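Pad wear and re-zeroing on the hand-held gripper – how often do you lot do it?

Started by tadeo_p, 05/03/2018

Right, I've inherited the hand-held gripper on our bench, and the Rela arm that's meant to copy it, and I'm trying to work out a sensible routine for looking after the pair. At the moment I swap the foam pads when they look tatty and re-zero the jaws when something feels off. Joaquín Daza set it up before me and left one page of notes, half of it about the cable. I do my checks on the same table with the same few bits, the clear plastic box and the green-rimmed dish.
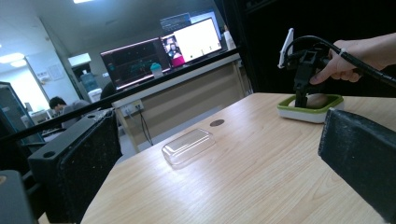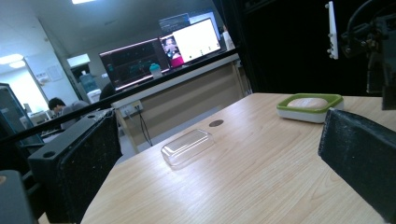
Black foam pads on both sides in the two of them. My counter says 3,559 closes on this pair and I can't decide if that's a lot!

Florencia reckons you should forget the counter completely and go by feel. Press a thumb into the foam, count to five, let go, and if the dent is still there they're done. She's had pads go flat in 1,562 closes and others that just carried on, so the number told her nothing.

skirkow_fan wrote:
Can't agree with that, sorry. Going by feel is fine if it's always the same thumb. We've got four people on ours and they all have a different idea of "a bit soft". We change at 300 closes for anything with a hard edge and don't argue about it. Foam is cheap, an afternoon of dodgy readings isn't.

tadeo_p wrote:
300?! I'd be changing them every other day. Who's paying for your foam?

skirkow_fan wrote:
We cut our own from sheet. 38 pads out of the last one, took me a lunch break with a decent knife and a steel rule. Getting the old glue off is the slow part.

ardalan_s wrote:
Bit of both for me. Log the closes, but check the zero every morning regardless. Jaws fully shut, read the gap, write it on the sheet. If it's drifted, look at the pad bolts before you touch the software – I spent most of May chasing an offset on our Navarrete that was one loose bolt. Nipped it up and all my lovely corrections were wrong.

tadeo_p wrote:
Ha, OK, the bolts I have never once checked. Do you use threadlock on them?

ardalan_s wrote:
A dab of the weak stuff. Don't use the strong one, you'll want them off again.

Florencia wrote:
No threadlock on mine and no trouble, for what it's worth. I'd worry more about the cable. Leave enough slack that it never tugs when you tip your wrist over, and tie it in two places. Ours broke inside the sleeve right by the plug and you couldn't see a thing from outside.

skirkow_fan wrote:
Agree on the cable at least. Still think you're mad about the thumb test.

tadeo_p wrote:
Going to try the morning zero and a change at 1,000 for now, and do the thumb thing alongside to see if they match up. New pads go on tomorrow. Does anyone know if the Timby glue stays a bit flexible once it's set, or does it go brittle like the last lot I had?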